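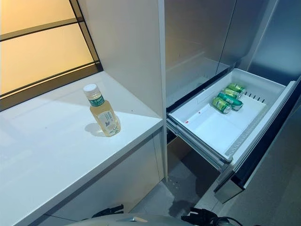 Bottle on the counter by the window.

2024-03-28

So I finally signed my first real contract with a real lawyer on my side, and I have been grinning about it since lunch!

Some background for anyone new here. I draw repeat patterns for fabric and wrapping paper, and for six years I signed whatever people emailed me. Two pages, ten pages, it didn't matter, I scrolled to the bottom and typed my name. Then in November a stationery company called Kindholm wanted to license 6 of my designs, and the agreement they sent had a paragraph in it that I read four times and still couldn't explain to my sister.

Guangming Jiang (we share a studio wall and a kettle) told me to call Sotelo, a small law office over in Juscombe that does mostly creative work and small business stuff. I put it off for a week. I was picturing dark paneling and a bill for breathing. What I got was Yesenia Salazar on the phone, asking me what I wanted out of the deal before she had even opened the file. I didn't have an answer! I had been so busy being flattered that I'd never thought about it.

She charged a flat fee of 435 dollars to read the whole thing and mark it up, and she told me that number before she started. The markup came back with little notes in plain English down the side. My favorite just said "do you want this to last forever? because it does." The paragraph I couldn't explain was an assignment of copyright, meaning I would have handed over the designs completely for a one-time payment of 2,000 dollars. I honestly thought I was renting them out.

We asked for a license instead, three years, paper goods only, with the fabric rights staying with me. I was sure Kindholm would vanish. Their contracts person, Kevin Bermúdez, wrote back two days later and said most of it was fine, their template was old, and could we talk about the three years? We landed on four. He was so nice about it that I felt silly for all the nights I'd spent drafting apology emails in my head.

Things I learned that I wish I'd known back when I did the Lerness job: "work made for hire" is a phrase to stop at every single time. So is "in all media now known or hereafter devised," which I used to think was kind of poetic. An indemnity clause can run one way or both ways, and you can ask for both. And you can ask for more time to read! I had no idea. I thought the date in the email was the law.

(I'm not a lawyer, obviously, I draw pears. Talk to one where you live.)

Noémie Masson asked in the comments last time whether it's worth paying for advice on a small job. I can only speak for this one, but I still own my pears, so yes from me.

Next up I'm going back through my old folder to see what I signed away. Wish me luck, and snacks.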